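Can a Robot Tidy Your Room Yet?

By Ľubica Baláž
2020-03-25

A machine can already do some chores. A dishwasher washes dishes. A robot vacuum cleans a floor. Each one does a single job, and a person does the rest. Someone still has to load the plates and pick the socks up off the carpet.

Picking things up is the hard part. A robot arm in a factory may lift the same metal part all day. The part is always in the same place, so the arm repeats one movement. A bin of mixed things is a different problem. A hairbrush is stiff. A cloth folds and changes shape when it is touched. A bottle can roll.

For each object, the robot must work out three things:
Where is it?
Where should the fingers close?
How hard should they squeeze?

At the Brerow workshop, Junpei Ishida tested an arm last September. It made 320 tries at lifting mixed objects and dropped 114 of them. Its gripper has 2 fingers. Your hand has five, plus skin that feels when something starts to slip — a gripper often has no such sense.

So the answer for now is "partly." Sorting a bin is possible, but slow. One lift at Brerow took up to nine seconds. Time yourself with a bin of your own toys and compare.

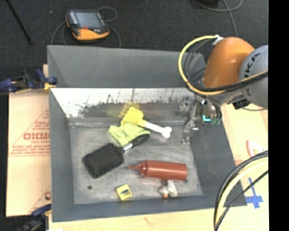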